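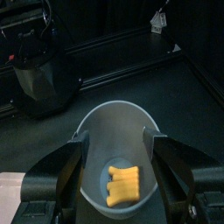 Does putting robots on the bench mean the people who stood there go home earlier? At Nurnier, the answer so far is that they go home at the same time and are tired in a different way.

Nurnier packs and checks small goods for other firms: kitchen bits, toys, sample kits, anything that arrives in one box and has to leave in another. Until last January the sorting room in Prendbridge was run entirely by hand. Then the company bought in a handling system from Clurow, and the talk in the canteen turned to who would be kept on.

As things stand, everyone was. Management likes to say so, and it is true as far as it goes. What gets less attention is that three of the old bench jobs have been rewritten as "cell minder", a title that came with a blue lanyard and no extra money. A minder loads the table, watches the arms, clears up what they drop and writes down why.

Hongmei Shen spent nine years sorting before she became one. She doesn't hate the machines. She does object to the word "freed", which was used a good deal in the staff briefing.

"They said we'd be freed from the boring part," she told me. "The boring part was when I could talk to people. Now I have to look at it all the time, and if I look away it does something stupid."

The something stupid is usually small. An arm takes hold of a bowl and waits. It lets go of a thing a finger's width too soon, or it tries for a grip, gives up and tries again from the same side. A person at the old bench would have moved the bowl with an elbow without breaking off a sentence.
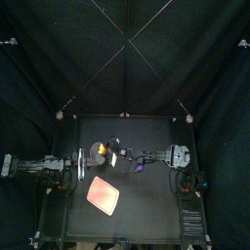

Clurow's sales sheet for the system talks about steady output and fewer sore wrists. I asked Nurnier for its own figures and was given one: 173 stoppages logged in a single month. I was told this was an improvement. When I asked what it had improved on, the manager said the earlier logs had been kept differently and couldn't fairly be compared, so there we had to leave it.

The wrists I can believe. Two of the minders said theirs were better, and one has stopped wearing a support at night. Against that, all of them mentioned their eyes and necks, and the site has no form for reporting those that doesn't also ask which object you were lifting.

There is a quieter change in who knows what. Sorters used to pass on tricks to whoever stood next to them, such as which lids stuck and which cartons would split. Those tricks now go into the log as short codes, and the codes go to Clurow. The staff don't see them again until they come back in an update, when the machine may or may not have learned the trick. Shen thinks the minders are teaching it and ought to be paid as teachers. The company's view is that logging is part of the job.

Moffat, the other packing firm on the estate, looked at the same system and has put off buying it. Its bench staff still work an 8-hour day, as Nurnier's do, and they still complain about their wrists.

Nurnier plans a second cell in the autumn. Shen has been asked to train the new minders, and she has asked, in writing, what that pays. She was still waiting for a reply when we spoke.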